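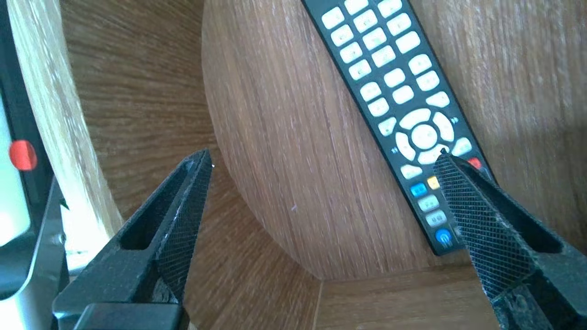 Replacement TV remote: some buttons work, others don't

Posted by Yaqin Lu, 2019-02-10

The remote for our Kaldale set stopped responding, so I bought a Grulell replacement. It is black, with white buttons in rows of three and a round pad with OK in the centre. Power, volume and the number buttons work. The arrows, OK and both double arrow buttons do nothing. I have changed the batteries and entered code 3467 from the leaflet. Is the handset faulty, or is the code wrong?

Zixuan Kang

Probably the code. One code can share the basic commands with your set and differ on the menu and playback commands, so partial operation does not prove a match.

First check that the handset is sending. Open the camera on a phone, point the front end of the remote at the lens and hold down OK. A pale flicker on the phone screen means the infrared emitter is firing. Compare it with volume up, which you know works. Some phone cameras filter infrared, so try the front camera as well before deciding there is no signal.

If OK flickers, go through the remaining codes for your make and test each one on the arrows, not on power. If it stays dark while volume flickers, the contact under the button is bad and the handset should go back.

Guangming Dai

Mine was the same. Took it back to the shop and got a Dostness one. Fine so far.

Xiaoqing Du

Agree with Zixuan Kang on the test. Two additions.

The double arrows usually control a recorder or disc player. With ordinary live television they may have no effect even with the right code, so leave them out of the test.

Some replacements drop the stored code if the batteries are out for more than a few minutes. Fit the new pair first, then enter the code. I changed mine in July in the wrong order and had to search the whole list again.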